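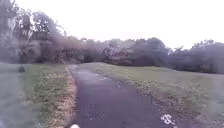

The path looking towards the trees, leaf litter along the right-hand edge

Lists > Skundis Paths > Messages > Edges and sweeping

Search this list All messages Go

Subject: Re: [skundis-paths] Edges and sweeping

Hello all,

Replying to the message below.

> I walked through from the Zevow side and the path seems narrower than it
> used to be. The grass and weeds are creeping in on one side and there are
> bits all over the edge on the other. Is the tarmac breaking up, or does it
> just want a good sweep? I use it with a pushchair, and if I meet a bike
> one of us ends up on the grass. Also, could we ask for white lines down
> the sides while they are at it?

I don't think the tarmac is breaking up. It is coarse close to, and there is a paler, smoother-looking patch further along before the bend, but a change of colour isn't a fault in itself. I have walked over that patch plenty of times and never felt a lip or a dip in it. If anyone has, please say where.

The edges are another matter. Going towards the trees, the left side has a strip of dry growth and bare earth between the tarmac and the mown grass, with clumps of low weeds coming up in it. It is widest at the near end and thins out as you go on. The right side has the leaves and small debris, which spread out over the ground between the path and the grass. None of that is hard to shift but it does need doing by hand. The mower only deals with the grass.

I would suggest we do it in this order:

Sweep the right side first, with stiff brooms, working away from the tarmac. Leaves can go under the trees at the far end. Anything that isn't leaf goes in a sack.

Then take the weeds out on the left with a hoe or a hand fork. Leave the bare earth alone apart from that.

Last, find the true edge of the tarmac with a half-moon edger or an old spade and cut back whatever has grown over it. Keep the cut shallow. When we did the Resow path we went too deep in places and the edge had nothing behind it, so it started to crumble the next winter.

The whole length is 400 metres. I wouldn't try to do it all in one go. The first 100 metres is the worst and would make a decent morning's work for whoever can come. At Resow we managed 80 metres on the first outing and that included a long stop for tea.

On the white lines, I asked about this two years ago and was told they are not put on paths this narrow. I can ask again but I wouldn't expect a different answer. A clean edge will show up well enough in daylight, and after dark you need a lamp along there anyway.

There is something small and white lying flat at the edge of the tarmac on the right. I haven't been back to see what it is. If you are passing and it is litter, please pick it up.

Tools: the store at Zamfir has brooms, two hoes and one edger. The other edger went out on loan and hasn't come back, so if it is in your shed, please return it. We still have most of a box of 500 sacks, so there is no need to bring any. Bring your own gloves.

I would like to get this done in October before the next lot of leaves comes down on top. Mornings suit me best, starting at half past nine from the Zevow end. Reply to the list if you can come, and say if you have an edger of your own. If you can only manage an hour, the sweeping is the part to come for.

One question I can't answer: does anybody know if the grass on the left is due another cut this year? If it is, I would sooner do the weeds after it than before.

Thanks

Skundis Paths mailing list | Contact the list owner | Copyright of messages remains with their authors | Back to top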